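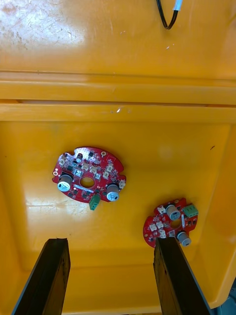 The big one and the little one, in the yellow tub.

Home Stories Older Stories Write to Me

The Yellow Tub

So the boards came out of the star machine, and before I tell you anything else I should say that I was not supposed to be the one taking them out. I was supposed to be doing toasters. I'd been at Ferketti a month and toasters were what I'd been given, toasters and the odd lamp, and I was quite happy with them (you can get very fond of a toaster, they're simple creatures).

But Iason Pappas had done his back in lifting a tumble dryer, and Amparo Lozano came in on a wet March morning with a thing the size of a beach ball wrapped in a tartan blanket, and there was only me at the counter.

"It's a Stullier," she said, as if I'd know.

I said, "Oh, lovely."

She unwrapped it. It was a planetarium, a home one, a great grey globe full of pinholes on a stand with a motor in it. Her dad had bought it second-hand when she was small and put it in the dining room, and every Christmas they'd shoved the table against the wall and all lain on the carpet to look up at it. Then it had stopped. Her dad had said he'd fix it and put it in the loft, and there it had stayed for nearly 30 years, and now the house was being sold.

"Can you do it by the party?" she said. The party was in 15 days. I said yes. I've no idea why, except that she'd folded the blanket up very small and was holding it against her chest.

Iason was lying on the floor of the back room with his knees up. I told him what I'd done and he said a word in Greek.

"Get it open, then," he said. "Tub first! Always get the tub out first."

The tub is the one rule we have. Everything that comes out of a machine goes in a tub, one machine to one tub, and you don't mix them. Red boards go in the yellow tub, simply because Iason can't see a red board in a red tub and once lost a whole amplifier that way. It's scratched to bits, our yellow tub, it's older than I am I should think, but you could find a flea in it.

There were two boards in the Stullier, both round, both red, one bigger than the other. The big one was a peculiar thing, all notches round the rim like somebody had been at a biscuit, with an oval hole in the middle. I put them down side by side in the tub and carried them through to the floor so he could see.

"Hole's for the spindle," said Iason, peering up. "What've we got?"

"Two big capacitors standing up. Green block for the wires. A lot of little white plugs."

"How many little white plugs?"

I counted. "Six."

"And how many wires did you pull off?"

I went a bit cold then. I hadn't written it down. I'd been so pleased at getting the globe open without cracking it that I'd just unplugged everything, one after another, like picking peas, and now there was a bunch of wires hanging out of the Stullier and not a label on any of them.

"Ah," said Iason, and shut his eyes. I think he was asleep inside a minute. It was the tablets.

I won't take you through the whole of the next week. I tried the obvious things. I looked for a manual, and found a man on a message board who had one and wanted 3000 for it (he didn't say three thousand what, and I didn't like to ask). I rang Wukeo, who bought up what was left of Stullier, and a very nice girl told me they did garden lights these days and would I like a brochure. It came, too. There's a solar hedgehog on page two I've still got my eye on.

What I mostly did was sit with the tub. I'd do my toasters till the shop shut, then pull the tub across the bench and look at those two boards and try wires in my head. This one's long, so it goes to the far side. That one's got a kink in it, and the kink has to be where it bent round something. I'd lay a wire over the edge of the tub and try the kink against the notches, one after the other, all the way round.

It took me until the fourth evening to think about the notches properly. They were where the wires came up! Every wire had been lying in its own notch all those years in the loft, and it had gone stiff there, and it remembered. All I had to do was let each one go back to where it was comfortable. I laughed out loud, on my own, with the radio going.

Then the capacitors, which I swapped, both of them, because Iason shouted through the door that if I didn't he'd get up and do it himself, back or no back. Then the little board, which didn't seem to want anything at all, so I gave it a brush and left it be.

I rang Amparo with a day in hand. She asked if it worked and I had to say I didn't know, as we've got a skylight in the workshop and no way of covering it, and it was noon. The motor went round, I could tell her that much.

"Bring it to the house," she said. "Bring it tonight."

So I did, on the bus, with my arms round it. The dining room was empty already apart from the table, which she'd pushed against the wall, and there were marks on the carpet where its feet used to go. Her dad was in the doorway in his coat. I hadn't known there was still a dad. I'd got it into my head that there wasn't, from the way she'd held that blanket.

"I was going to fix that," he said to me, quite sternly.

"I know," I said. "I only did the last bit."

He thought about it and took his coat off. It was a performance getting him down on to the carpet, and Amparo and I had an elbow each. Then she put the light out and I felt about for the switch.

The motor hummed. There was a click I didn't care for, and a smell of warm dust, and then they came up, all over the ceiling and down the walls and across the sideboard mark on the wallpaper. They were a bit blurry. They were going round the wrong way as well, west to east, so I'd got one pair of wires crossed after all.

I started to say so. I said I could take it back with me and have it right by the party, it would only be an hour.

"Leave it a minute," said her dad.

I lay down next to the sideboard mark, and we left it.

Last updated: March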